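# The flag that stayed on

I have promised myself to write this down before the new year, and now it is 31st December, so I am in a hurry.

In July I moved my small practice project, letter blocks on a table, into Pruvach. It is a simulator, and I like it very much. I do not own a robot arm, and in my apartment in Stanorska there would be no place to put one. The task is simple to say: the arm must pick up a block, carry it to the mat and let it go. The control program I took from an old Gudix tutorial and changed little by little, until I was the only person who could read it.

The fault was in one variable, called "holding". When the fingers close on something, it becomes true. When they open, it must become false again. In my version it did not always do so. Sometimes the fingers opened completely and the program still believed it had a block in the hand. Then it carried this block of air very carefully to the mat, put it down, and wrote "success" in the log.

I had 28 runs from one evening, and the log was happy with all of them. I was happy too. Only when I looked at the saved views to choose one for this blog, I began to feel uncomfortable.

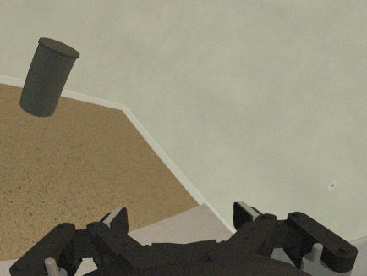

Naa Tetteh wrote to me that evening that I should never let the same program do the work and also give the grade. The log can only repeat what the controller believes, she said, and if the belief is wrong you will get a very tidy log. She also asked if my safety stop was reading the same variable. I did not answer her until the next day, and the reason is that it was.

I should explain this part, as it is the part which frightened me. My speed limit depends on "holding". With a block in the hand, the arm may go lower over the table, to put the block down. With empty fingers it must keep more distance. So if the flag is stuck, the arm is allowed to go down with open fingers into the space where the other blocks are. In five runs it did this. In a simulator it costs nothing. On a real table I think it would cost a finger of the gripper, or a finger of mine.

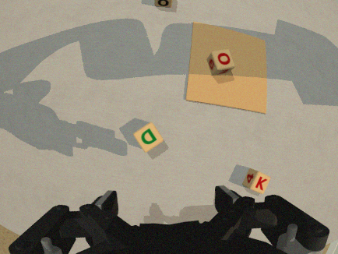

*Looking down past the open fingers. The O block is on the mat, the D and the K are on the gray table.*

To find the cause I first suspected the physics, naturally. I made the friction higher, I made it lower, I changed the weight of the blocks. I lost two evenings with this. Then I printed the flag together with the finger position, one line for each step, and read it slowly with tea.
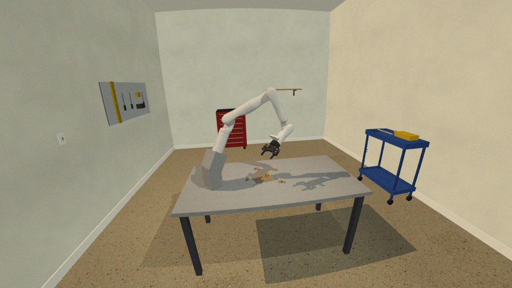

The two columns disagreed each time the arm was interrupted during a release. If a new target arrived while the fingers were still moving, my code jumped to the new target and never reached the line which clears the flag. One early "return", which I had written myself and was rather proud of.

The repair has two pieces. The flag is now calculated at each step from the finger gap and the contact, so there is nothing to forget. If the gap is wider than the block plus 6 millimeters, "holding" is false, whatever the rest of the program would like. And the success check does not ask the controller anymore. It asks the simulator where the block is.

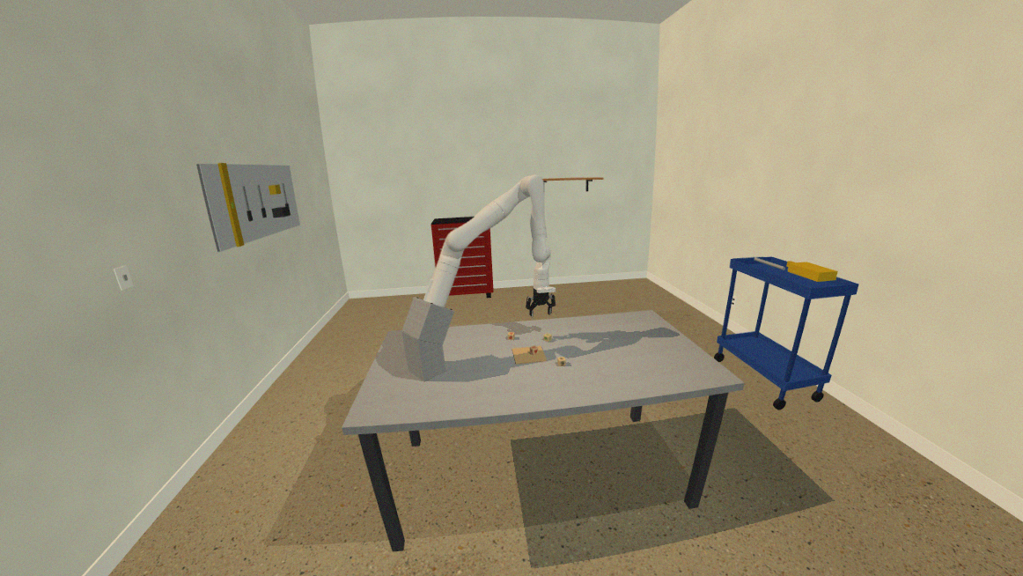

*Room view with the arm over the table, fingers apart and nothing in them.*

I repeated the 28 runs with the new check. The score is worse now, and I will publish it when I have understood the remaining failures. Zofia Krajewska has offered to read the code with me, and I have already started to rename the variables so that she does not have to suffer too much. The low-height permission I have switched off for the moment. The arm puts the blocks down from a bit higher, and they sometimes roll over, but I can live with this until the code is cleaner.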